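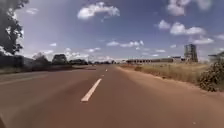 Can machines do chores yet?

Some chores, some of the time. A machine can now do a narrow job over and over in a place it knows, and it still gets lost in the kind of general tidying that a ten-year-old does while complaining.

Chore automation is the name I use for the whole business of handing dull physical work to machines, at home, in the workshop and out on the grounds. I've been writing and rewriting this entry for a while, and the last proper update was on Wednesday, September 30, 2020. I write it in the first person, which I know an encyclopedia isn't supposed to do. Bear with me.

What counts as a chore

I use the word loosely. Washing dishes is a chore, and so is folding shirts, wiping a bench, sweeping up metal shavings, carrying a box of parts from one end of a shop to the other, or driving the same stretch of road to see if anything needs fixing. The pay may differ but the work has a lot in common. It comes back every day, it's easy to explain to a person, and it's full of little decisions you don't notice you're making.

Household work

Floors came first. A floor is flat, it stays where it is, and a robot that misses a spot can come back for it later (mine at home, a Pamaren, misses the same corner behind the door every single time). The Pamaren doesn't know what a sock is. It treats a sock as a small hill, then as something to choke on. I spend 7 minutes clearing the floor before I let it loose, and I count that as part of the job.

Laundry is a different story. The washing part was solved long ago by a box with a drum in it, and we've all stopped calling that a robot. Folding is where things go wrong. Cloth has no fixed shape, so a machine that picked up a towel nicely a moment ago has a brand new puzzle once the towel flops over. I watched a Clunix folding arm work on a pile of 30 hand towels one afternoon. It did most of them well enough, slowly, and then it got hold of two at once and folded them together with great care. I could've hugged it!

Dishes sit somewhere in between. Plates are stiff, which helps. Glasses are clear, which doesn't, as a lot of depth sensors see right through them. Cutlery in a heap is still miserable.

Shop-floor work

Shops and small factories have one big advantage over kitchens – you can change the room to suit the machine. Paint a line, bolt down a fixture, tell everybody to leave the carts over there. At the Pasaribu workshop, where I spent part of a November, a cart robot carried trays between the saws and the packing bench. The route was 100 feet long and it ran all day without fuss. Then a pallet was left across the line, and the cart stopped and waited. It would have waited until spring. A person walks around a pallet and doesn't remember doing it.

Picking parts out of a bin works if the parts are all alike. Mixed bins are harder, and oily mixed bins are harder again. Sweeping up is possible but most shops I know still hand somebody a broom.

Outdoor work and road runs

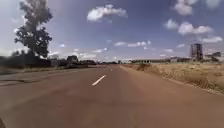 Tanthorpe is the project I know best in this area, and it started with a chore so boring that I think it's perfect for a machine: go up a road, look at the surface, come back, write down what needs care. Staying in lane is the first part of that, and people tend to assume it's the easy part. A painted line gives the software something to hold on to, but look at the road here, with its dashes down the middle fading out as they get farther off, and dry grass meeting the asphalt along an uneven line on the right. Dust that's close to the color of the soil makes an edge harder to find too. A driver fills in what's missing from habit. Software has to be taught the habit, and then taught again for the next road.

The inspection half is harder still. A crack, an old patch and a shadow can look very much alike to a camera, and a system that flags all three gives its owner a longer list than before. Tanthorpe runs 2 models side by side and passes along only the spots where they agree. It misses some things that way. I'd make the same trade, though I know folks who wouldn't.

Why it's slow going

I get asked this more than anything else. Part of the answer is hands: ours are soft, strong and full of feeling, and grippers mostly aren't. Part of it is mess. A demo happens in a tidy room with the lights on, and chores happen in the other kind of room. Money matters too, as a machine that clears the table in half an hour has to compete with me doing it in no time for free.

There's also the question of who watches the machine. A robot that needs a person standing by has only changed the chore into a different one, and I'd say a fair number of products on sale are at that stage.

See also

Floor cleaning machines; Cloth handling; Bin picking; Lane keeping; Road surface inspection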